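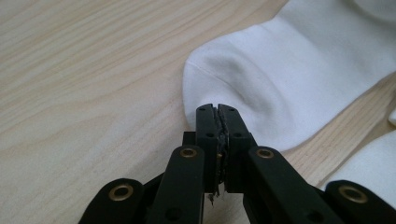
White sock, pale table.

The Mamcombe tourist office hands out a brochure called 41 Things to Do in Mamcombe. I have now done 17 of them, if you count the bench by the bus station, which the brochure does (it is number 23, "Rest Awhile"). My wife says I should have stopped at the ferry. The ferry is number one and it is very good.

We went in April because April is when I had the days to use up. April is also when half the valley is deciding whether to open. The gardens at Planddale had a sign saying Open Daily and a second, smaller sign underneath explaining which days. We ate our sandwiches in the parking lot and looked at the tops of some magnolias over the wall. They were lovely tops.

The big draw is the Tudose Steps, which go up the hill behind the old mill to a lookout at the top. There are 388 of them. I know this because the number is painted on the last one, along with the words Well Done, in a tone I didn't care for. There are four landings with seats, and on every seat there was a man of about seventy who had passed me on the way up and was now peeling an orange. I suppose it could have been four different men.

The view is worth it. You get the whole river, the rail bridge, and on a clear day the hills across the state line. We had a clear ten minutes. After that a cloud came in at roughly head height and we spent a while reading the plaque, which says the lookout stands at 1,476 feet and was paid for by a hat manufacturer.

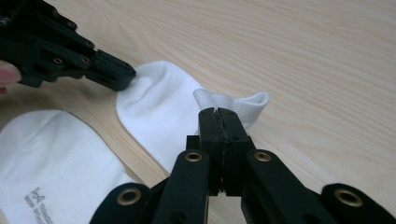
Going down is worse than going up, and I'd like the brochure to say so. My knees started complaining at the second landing and kept it up all the way to the mill cafe, where I had a bowl of leek soup and a scone the size of a softball. Go to the mill cafe. Sit by the back window, away from the gift shop door, or you will hear the wind chimes being tested by every child in the county.

For the afternoon we had booked the Korkine cave tour, led by a guide named Danjuma Adebisi, who was the best thing on the whole trip. He has a flashlight, a very dry voice and no patience for rock formations that are supposed to look like famous people. "That one is a rock," he told us, and moved the group along. He also told us to keep to the left at the underground stream. I kept to the right, out of interest, and went in up to the shin.

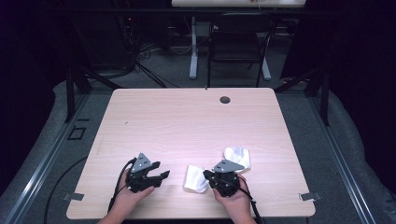
If you do the caves, book the first tour of the morning, when the group is small and you can hear the guide without standing on somebody's heels. Take a sweater, even if it's warm in the parking lot. The paths are paved most of the way but there are two low stretches where you'll need a hand on the rail and another on your hat. Don't bring much to carry, either. A pair of hands gripping something each, like the two pairs on the table up there, would be no use at all in the low bits. And pack spare socks in the car, which I had not done, so I drove home barefoot on one side.

We're thinking of going back in the fall for the gardens, assuming I can work out the smaller sign. I've also got my eye on number 36, the button museum. My wife has asked me to go to that one with a friend.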